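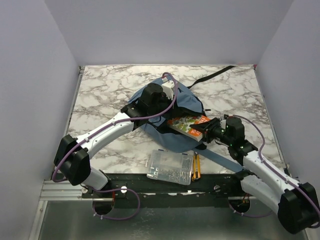
Blue backpack and one of the paperbacks, marble-patterned table.

**Book bag program – planning meeting, minutes**
Aug 6, 2026, back office at Dalum
Taking notes: Houda Badawi
Chair: I-seul Yang
Started late, projector again, gave up on it. April minutes approved, no changes.

**1. Bags**

- Going with the blue ones for the fall round. I-seul likes the wide strap, says the thin ones dig in once there are real books inside.
- Fabric goes slack when the bag is half full. Not a problem for us, but it means the opening folds over and you need to hold the flap up while packing. Add to the packing sheet.
- Bestidden quoted 673 for the lot, delivery included. Cheaper than last time. Agreed to order, Houda to email them tomorow.
- Question if we want name tags sewn in. No. Loose tags tied to the top loop, same as before – less work if a bag gets passed on to another kid.

**2. What goes in**

- Two paperbacks per bag. Went back and forth on three, but the weight is bad for the younger grades.
- Thick ones go in first, spine down, flat against the back panel. Thin one in front. Covers were coming back bent in April and we think it was from pushing books in at an angle.
- No loose flyers. Fold the reading log once and tuck it inside the front cover of the thin book.
- Jelínek donation: 17 more titles came in, mostly chapter books. Need sorting by grade before anyone packs them. A couple have writing inside, those go to the swap shelf.
- Still short on picture books for kindergarten. I-seul to ask Floltier if they have returns they want rid of.

**3. Packing order**

Tried it at the table before the meeting. What we settled on:

1. Bag flat, opening toward the packer
2. Flap up and out of the way
3. Thick book, then thin book
4. Check straps aren't caught underneath
5. Close, tag, onto the cart

Step 4 is new. Straps get trapped under the bag and then the whole thing tips when you lift it.

Discussed standing bags upright instead. Fine for a stiff bag, these just fold in on themselves. Flat it is, unless somebody finds a good crate to stand them in.

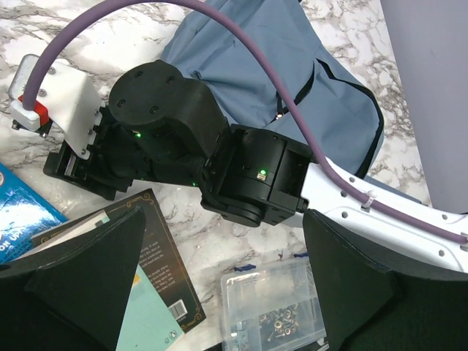

I-seul Yang asked that books stay on the table next to the bags during packing and not in boxes on the floor, too much bending down last time and her back was bad for a week. She also wants the grade lists taped up at eye level, big print. Agreed on both.

**4. Space and time**

- Room is ours until 12 on packing day. Have to be cleared out by then, sewing group comes in right after.
- Tables wiped before AND after. Sticky patch in April left marks on two covers.
- Cart with the bad wheel is still the cart with the bad wheel. Houda has asked twice, will ask again.
- Finished bags go along the hallway wall, by grade, youngest nearest the door.

**5. Returns**

- Bags coming back get emptied completly, pockets too. Crumbs, pencils, one very old banana.
- Washing: cold, inside out, hang dry. Dryer shrank the trim on the old ones.
- Damaged books – tape is ok for a torn page, not for a spine. Spines go to the recycle pile.

**To do**

- Houda – email Bestidden w/ order, cart wheel, update packing sheet
- I-seul – Floltier re picture books, print grade lists
- Both – sort Jelínek titles, evening next week, time TBD

**Other**

Short talk about reading logs, whether parents even fill them in. Left for next time.

Next meeting same place, date to be sent around by email. Bring tape.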